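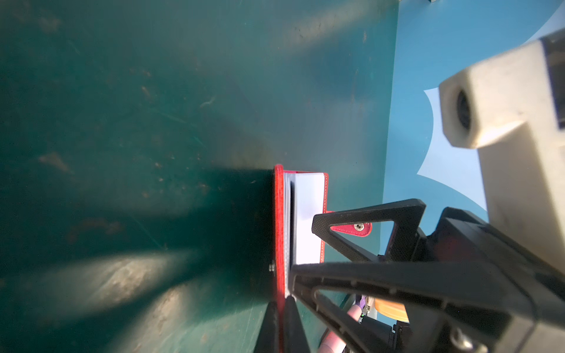

Trodgate Bindery runs its open day on a Monday so visitors can see the line under normal load. The tour starts at the folding machines, which take flat printed sheets down to 16-page sections, and moves on to sewing, gluing, pressing and casing-in. Most of my time went to the cover bench, where the questions I had brought were about closures and edge finishing. A red leather notebook with white stitching along the cover edge and a snap tab is close to the type I wanted to ask about. Kai-wen Hsieh, who supervises the bench, sets the stitch line 2 mm in from the edge. Any closer and the leather tears at the corners during turning.

**Snap setting.** Done on a Griner hand press, one snap at a time. The tab is punched first, then backed with a thin fabric disk so the leather does not stretch around the post. Reject rate last month was 12 out of a run of 112.

**Glue.** Cold PVA for the spine, applied in two coats. Drying takes roughly 27 minutes per coat at shop humidity. The Unditz drying cabinet was down for a belt change.

**Trimming.** Three-knife trimmer, blades reground weekly. The fore-edge is cut first. Ask to see the offcuts, as a dull blade shows up there before it shows on the book.

Parking is on the north side. Ear protection is handed out at the door.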